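Ondmont Eggplant Supper Moves Indoors, Again

ONDMONT -- The annual eggplant supper will be held Saturday in the Letum Street gym, the town said, after the park pavilion failed its second roof inspection of the year. Doors open at 5. Tickets cost $26, up a dollar from last year, when they were $25 and people complained about that too.

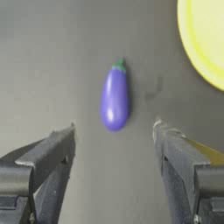
Organizers sold 813 plates last time, a record, and ran out of forks well before dessert. Mirjana Vidmar, who runs the kitchen, has ordered more forks. She declined to say how many more.

The menu is eggplant parmesan, eggplant stew and, for children, buttered noodles -- historically the best seller.

Parking is behind Barros Hardware. The lot at Eltus Bank is for bank customers only, and the bank would like everyone to remember last year.

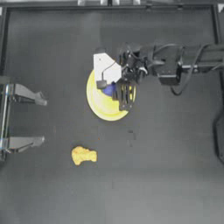

Recipe Contest

Entries are due at the gym by noon. Nkrumah Kwofie, who has won five years running, will judge this time. He is also allowed to enter, under rules adopted in December at a meeting he chaired.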